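Test kitchen notebook, November

Afternoon tea trial, second bake. Started at 7.30 because I couldn't wait any longer to see whether the rye scones would behave. They did! Proper height, split round the middle without a knife, and a lovely malty smell when they came out. Last time I had the oven too cool and they slumped sideways like tired hats.

The theme is still lighthouses, for the hotel at Nerkusum. They want a tea to go with their winter exhibition of lighthouse drawings, and the more I read the more I want to put on the stand. Current list, top tier down: lemon and sea buckthorn tart with a burnt sugar lid (the lamp), striped choux (the tower), a dark treacle square with salt flakes (the rocks). Savouries underneath, then scones on their own plate so they stay warm.

Choux: piped 30, baked on the middle shelf only. The red stripe is beetroot powder in the craquelin, and it goes brown if the oven is even slightly fierce. Pulled the second tray two minutes earlier and the colour held. Very pleased. Filling is still too sweet. Try cultured cream next time, and less of the vanilla.

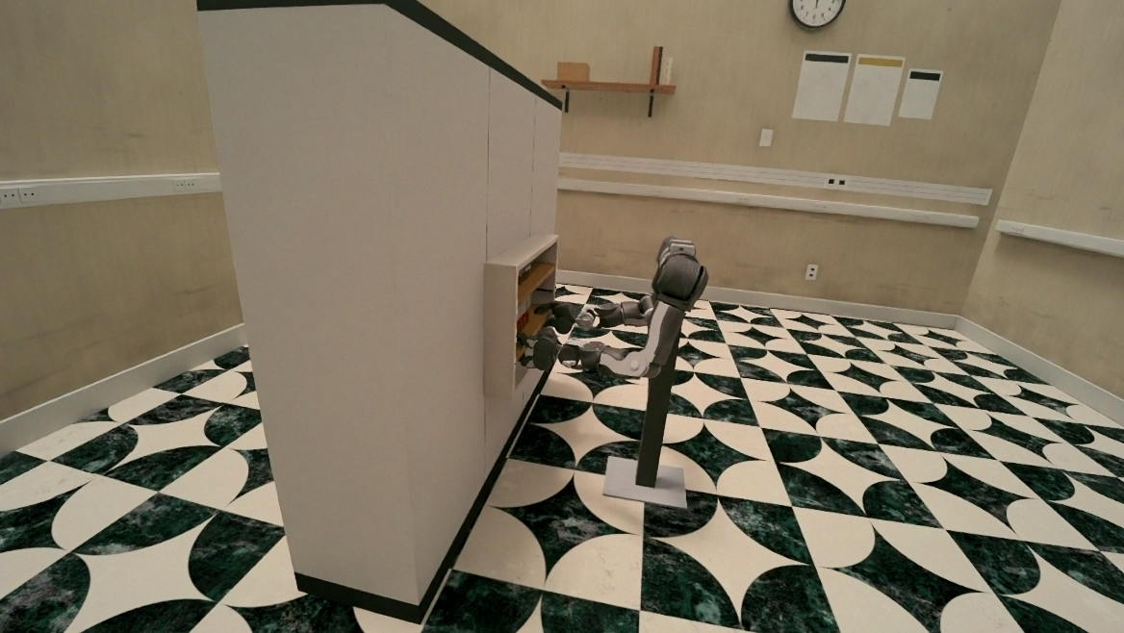 Tart shells are the slow bit. 55 g of dough each is too much, the base stays pale while the rim is done. Going down a size with the ring and rolling thinner. The curd itself is the best thing I've made this year — sharp, a bit peppery, bright orange without any help. Allent sent the sea buckthorn as frozen purée and it needs passing through the fine sieve even though the tub says it doesn't.

Teas. Tasted the Jellia samples side by side after lunch. The smoky one is gorgeous with the treacle square and flattens everything else. The plain black blend goes with the lot, so that's the house pour, and the smoky one can be offered with the bottom tier for anyone who fancies it. There was a green in the box as well, grassy and nice, but it fought with the smoked trout. Left it to stand for 2 minutes, then tried a shorter brew, no better.

Trout sandwiches: dill butter yes, cucumber no (soggy by the time the kettle had boiled again). Pickled fennel instead, sliced so thin you can read through it. I ate four of them standing up.

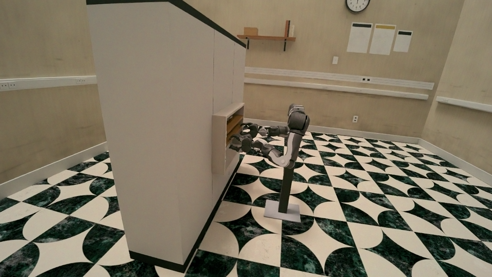
Can the treacle squares be made the day before? They should be, they cut far more cleanly after a night wrapped in the fridge, and the flavour gets deeper. Salt goes on at plating or it melts into the top.

The stands from Stelmakh are beautiful but the top plate is smaller than the drawing showed. Three tarts fit, four will not, however you turn them. Either the choux go up top or the tarts shrink again. I rather like the choux up there — a little row of towers!

Sums for the opening weekend: 108 covers over both sittings, one of each sweet per person plus spares. Shells can be baked ahead and kept in tins. Curd made fresh each morning, lids burnt to order.

Still to do:
smaller tart rings, test bake
egg and cress, with brown butter mayonnaise
gluten-free scone (the buckwheat one tasted of cardboard, try oat)
ask the hotel whether the menu card can use one of the drawings
order more beetroot powder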